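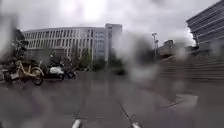 The plaza and the long office building under a gray sky.

The rain plaza, two summers on

Readers with long memories will recall the promise. When the new plaza at Sulska was handed over, the developer, Gristar, told everyone who would listen that the place would "drink its own rain." There was a leaflet with a drawing of a raindrop in a sun hat. The paving would let water through, the ground below would store it, and the storm drain on Alaoui Street would hardly notice we were there.

I was not convinced then and I am less convinced now, but I did say I would look into it, and several of you have written to ask whether I had forgotten. I had not. I had asked for the maintenance records in July and was sent a brochure.

The records came eventually. They run to 37 pages, most of them blank forms. What they do contain is worth going over, because the same company is now proposing the same surface for the lower parking lot, and our building association fees will pay for a share of it.

First, what was sold. The idea behind a surface like this is simple enough and I have no quarrel with it. You leave gaps between the pavers, fill the gaps with fine gravel, and put a deep bed of larger stone underneath. Rain goes down through the gaps, sits in the stone, and soaks away slowly. Cities like it. It can keep a street from flooding in a bad storm, and when it is looked after it can last a good many years.

When it is looked after is the part that got small print. The gaps fill up. Dust, leaf bits, tire grit and whatever falls out of people's lunch bags all settle into the gravel, and after a while you have ordinary paving that cost more than ordinary paving. The cure is a vacuum sweeper, which is a different machine from the one with brushes that comes through in the mornings. The brush kind can make things worse by pushing the dirt down.

So how often has the vacuum sweeper been to Sulska? According to the forms, once. The visit is signed and stamped, and the box marked "area treated" says "part." Which part is not recorded. The handbook that Gristar supplied calls for it twice a year.

Then there is the matter of the test. Gristar says the plaza "passed its flow test with room to spare," and this is true as far as it goes. The test was done before the plaza opened, on clean new gravel, at 104 spots. I would expect clean new gravel to pass. I have asked whether anybody has tested it since, and the answer I got was that the results "remain valid." A brand new kitchen drain would also pass a flow test. I would still want to know how it was doing after two years of dinners.

Magdy Ramadan, who worked on drainage for the county before he retired to the fourth floor of Gidora House, was kind enough to read the papers with me. He is more forgiving than I am. His view is that the stone bed is probably fine, that most of the trouble in these jobs sits in the top inch or so, and that a proper cleaning could bring back a good deal of what has been lost. He also thinks the claim about Alaoui Street should never have been made, as the drain there takes runoff from uphill of us and nothing we do on the plaza will change that. "They sold you a good umbrella and told you it would stop the river," was how he put it.

I will grant Gristar a few things. The surface is level and easy on wheels, and I have had no letters about tripping. The old plaza had a bad corner by the steps and I do not miss it. What I can't do is tell you that it drains the way the leaflet said, and neither can they, as they have not measured it.

Now to the parking lot. The proposal asks for the same product over a space that will get far more dirt, from cars, in a spot where the trees drop leaves for half the fall. The quote includes $600 a year for upkeep. I called two sweeping firms and described the job. One laughed. The other was polite and said that sum might cover a single visit if they happened to be in the area already. Neither firm would put a full price on it without seeing the lot, which I thought was a point in their favor.

The proposal also says the new surface will "cut runoff by up to 50 percent." I would like us all to agree to stop reading sentences with "up to" in them. Zero is also up to 50.

What I would ask for before anyone signs:

A flow test on the plaza as it is now, at the same spots as the first one, with the results sent to owners in full.

A vacuum cleaning of the whole plaza, then the same test again, so we can see what the cleaning buys us.

A real upkeep price for the parking lot, in writing, from the people who would do the work.

None of this is exotic. If the surface is as good as Gristar says, they should be glad of the chance to show it off.

The proposal is open for comment until the owners' meeting. Copies of the maintenance forms are in the binder at the front desk of Gidora House, and the brochure is in there too. Comments should go to the association office in writing, with your unit number, or they will not be counted.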